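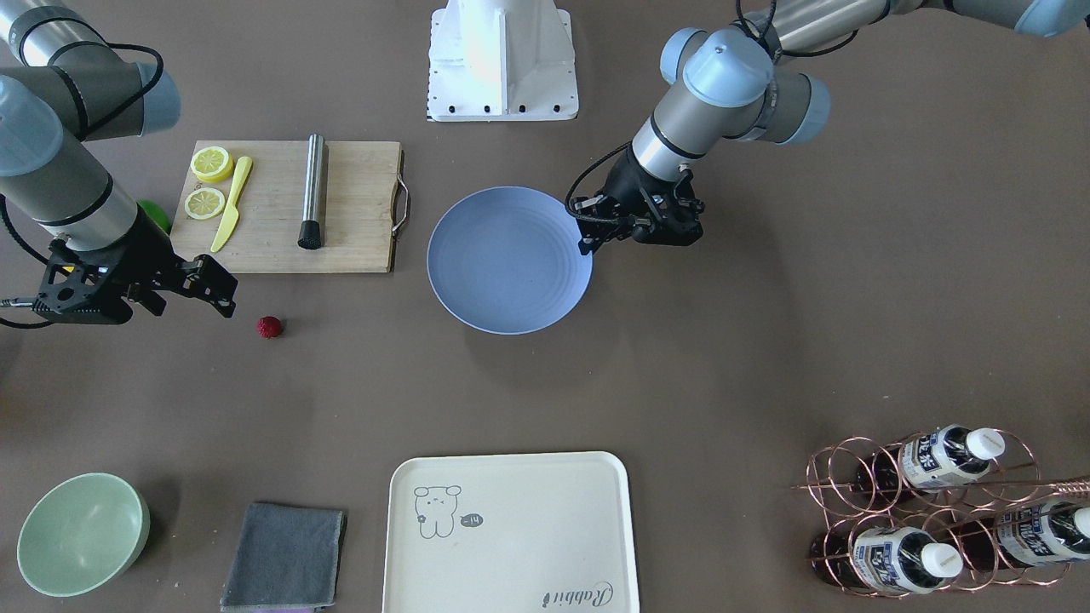

Lemon slices on the cutting board, with the blue plate beside it.

Progress on the Entwistle drinks corner, June 21, 2025

Hello from Kotunstead! The garnish side is finally coming together – the board, the yellow knife and the lemons now share one end of the table, and I've stopped hunting for things. I did get carried away with bowls (sorry, budget), but we've still got 746 dollars of the Wadoson grant left.

Ice gets the pink bowl with the scoop, and the stemmed glasses have a dark wooden tray to themselves.
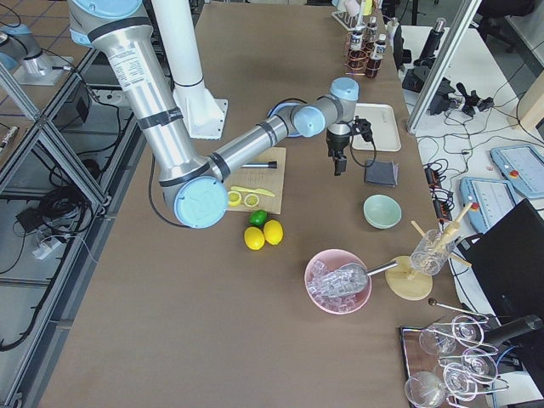
Still to do

I need 3 more trays and a better spot for the cloths – I'll send prices when I have them.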